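Was ist eine Anthologie?

Wissen für Kinder: Bücher und Lesen

Manche Bücher erzählen eine einzige lange Geschichte. Das sind Romane. In anderen Büchern stehen viele kurze Geschichten hintereinander, und jede hat einen eigenen Anfang und ein eigenes Ende. Wenn diese Geschichten von verschiedenen Autorinnen und Autoren stammen, nennt man das Buch eine Anthologie. Gesprochen wird das Wort An-to-lo-gie, das h hört man nicht.

Woher kommt das Wort?

Das Wort stammt aus dem Griechischen. „Anthos“ heißt Blume oder Blüte, und im zweiten Teil steckt ein Wort für sammeln oder lesen. Eine Anthologie ist also eine Blütenlese. Gemeint ist: Jemand geht durch einen großen Garten voller Texte und pflückt die heraus, die ihm am besten gefallen. Schon im Altertum haben Menschen auf diese Weise Gedichte gesammelt.

Anthologie oder Erzählband?

Die beiden werden leicht verwechselt. Ein Erzählband enthält meist Geschichten von nur einer Person. In einer Anthologie kommen mehrere zu Wort. Auf dem Umschlag einer Anthologie steht deshalb oft kein Autorenname, sondern der Name der Herausgeberin oder des Herausgebers. Manchmal findet man davor die Abkürzung „Hg.“ oder „Hrsg.“. Sie bedeutet: herausgegeben von.

Es gibt auch Anthologien mit Gedichten, mit Märchen oder mit Briefen. Dein Lesebuch in der Schule ist im Grunde ebenfalls eine Anthologie, denn die Texte darin haben ganz verschiedene Leute geschrieben.

Was macht eine Herausgeberin?

Sie schreibt die Geschichten nicht selbst, oder höchstens eine davon. Ihre Arbeit beginnt mit einem Thema. Nehmen wir an, der Verlag Holloway möchte ein Buch mit Gespenstergeschichten machen. Der Verlag bittet eine Herausgeberin, passende Texte zu suchen. Dafür gibt es zwei Wege.

Der erste Weg: Sie sucht Geschichten, die schon einmal gedruckt wurden. Sie liest alte Bücher und Zeitschriften und macht sich eine Liste. Gefällt ihr ein Text, muss sie herausfinden, wem er gehört. Denn wer eine Geschichte schreibt, hat ein Recht daran. Das nennt man Urheberrecht. Ohne Erlaubnis darf sie nicht abgedruckt werden. In Deutschland gilt das, bis der Autor 70 Jahre tot ist. Danach dürfen alle den Text verwenden.

Der zweite Weg ist eine Ausschreibung. Der Verlag gibt bekannt, dass er neue Geschichten sucht, und wer möchte, schickt eine ein. Das Thema und die Länge sind vorgegeben. Bei der Zeitschrift Civcombe zum Beispiel dürfen Geschichten für Kinder höchstens 800 Wörter haben. Das passt auf wenige Seiten und lässt sich gut an einem Abend vorlesen.

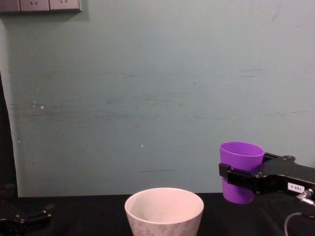
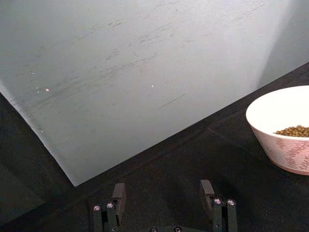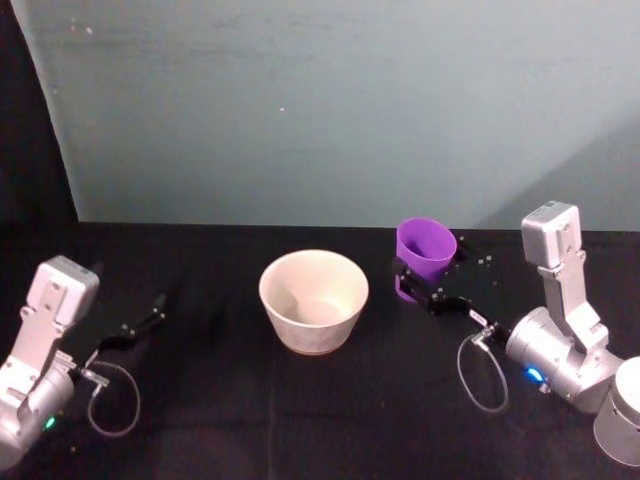
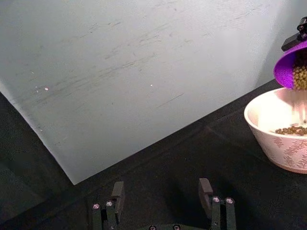 Wie wird ausgewählt?

Bei einer Ausschreibung kommen viel mehr Texte an, als in das Buch passen. Für die Sammlung „Nachts in Goketby“ wurden fast 500 Geschichten eingeschickt. Alle spielen in Goketby, einer ausgedachten Stadt am Meer, in der nachts die Straßenlaternen miteinander sprechen. Gedruckt wurde davon nur ein kleiner Teil.

Die Texte werden meistens ohne Namen gelesen. So zählt allein die Geschichte, und es spielt keine Rolle, ob jemand bekannt ist. Beim ersten Lesen kommen die Texte auf Stapel: ja, nein, vielleicht. Der Vielleicht-Stapel wird oft der größte. Er wird später noch einmal gelesen, manchmal auch laut, weil man dabei besser merkt, wo ein Text langweilig wird oder wo ein Satz holpert.

Eine Absage heißt nicht, dass eine Geschichte schlecht ist. Vielleicht gibt es schon zwei andere über ein Gespenst im Keller. Drei wären dann zu viel. Viele Autorinnen schicken einen abgelehnten Text später woanders hin, und dort wird er genommen.

Warum ist die Reihenfolge wichtig?

Wenn alle Geschichten feststehen, müssen sie sortiert werden. Man könnte sie nach dem Alphabet ordnen oder nach dem Jahr, in dem sie geschrieben wurden. Bei wissenschaftlichen Sammlungen macht man das häufig so. Bei Büchern zum Vergnügen überlegt die Herausgeberin länger.

An den Anfang kommt gern eine Geschichte, die schnell losgeht. Nach einer traurigen steht oft eine lustige, nach einer langen eine kurze. Zwei Geschichten mit ähnlichem Ende sollten weit auseinander liegen. Der letzte Platz gilt als besonders schwierig, denn diese Geschichte haben die Leserinnen und Leser noch im Kopf, wenn sie das Buch zuklappen.

Du musst dich nicht an die Reihenfolge halten. In einer Anthologie darfst du hinten anfangen, in der Mitte weiterlesen und eine Geschichte auslassen, wenn sie dir nicht gefällt. Bei einem Roman würde dich das durcheinanderbringen.

Was steht sonst noch im Buch?

Vorn gibt es ein Inhaltsverzeichnis mit Titeln, Namen und Seitenzahlen. Danach kommt oft ein Vorwort. Darin erklärt die Herausgeberin, wie sie auf das Thema gekommen ist. Ganz hinten findest du in vielen Anthologien kurze Texte über die Autorinnen und Autoren. Dort steht auch, woher die Geschichten stammen. Dieser Teil heißt Quellenverzeichnis. Er ist nützlich, wenn dir eine Geschichte gefallen hat und du mehr von derselben Person lesen möchtest.

Wer bekommt das Geld?

Wird ein Buch verkauft, behält die Buchhandlung einen Teil des Preises und der Verlag einen anderen. Auch die Menschen, die geschrieben haben, sollen etwas bekommen. Bei einer Anthologie wird dieser Anteil geteilt, oder es gibt für jede Geschichte einen festen Betrag, zum Beispiel 100 Euro. Das Geld heißt Honorar. Kleine Verlage zahlen manchmal kein Honorar, sondern schicken ein paar kostenlose Bücher. Man nennt sie Belegexemplare.

Eine eigene Anthologie machen

Das geht auch in der Klasse oder mit Freunden. Ihr braucht mindestens 4 Leute, Papier und etwas Geduld.

Einigt euch auf ein Thema. Es sollte nicht zu eng sein. „Verloren und gefunden“ ist gut, „Mein Hamster“ passt nur für Kinder mit Hamster.

Legt fest, wie lang die Geschichten höchstens sein dürfen und bis wann sie fertig sein müssen.

Bestimmt, wer herausgibt. Diese Person sammelt die Texte ein und fragt nach, wenn etwas unklar ist. Sie ändert nichts, ohne vorher mit dem Kind zu sprechen, das die Geschichte geschrieben hat.

Lest euch die Texte gegenseitig vor und sucht zusammen eine Reihenfolge.

Schreibt ein Inhaltsverzeichnis und ein kurzes Vorwort. Dann wird alles kopiert und geheftet oder mit Faden gebunden.

Denkt euch zum Schluss einen Titel aus. Er kann von einer der Geschichten kommen. Eine Klasse hat ihr Buch „Stisier“ genannt, nach einem Drachen, der in der kürzesten Geschichte vorkommt und dort nur einen Satz sagt.

Wörter zum Nachschlagen

Anthologie: Sammlung von Texten verschiedener Autorinnen und Autoren
Ausschreibung: öffentlicher Aufruf, Texte einzuschicken
Belegexemplar: kostenloses Buch für die Menschen, die daran mitgeschrieben haben
Herausgeberin, Herausgeber: Person, die Texte auswählt und ordnet
Honorar: Bezahlung für einen Text
Urheberrecht: Recht an einem Werk, das man selbst geschaffen hat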